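I'm going to stick up for the scratched-up kitchen table, because the whole world seems to want me to sand mine down.

I paid 133 dollars for it at a yard sale in Mollport, back when I had 4 plates and no chairs. Every May I get the same itch to refinish it — new sandpaper, new stain, the works — and every May I sit down with coffee and leave it alone. My sister's table cost $3,198 and she won't let anyone put a glass on it! You eat dinner over there like you're visiting a bank. What's the point of that?

People say old marks make a room look tired. I think they make it easy to be in. Kids can do homework on a table like mine, somebody can set down a hot pan (please don't, but okay), and the evening goes on. I've seen brand-new tables sold "pre-worn" too, and those bug me even more. If you want dents, have people over.

So keep the sander in the garage one more year. Mine's still in there, behind the snow tires, and I'm fine with that. 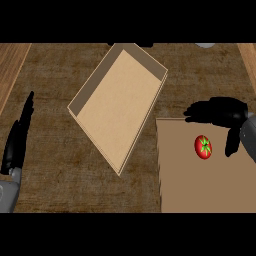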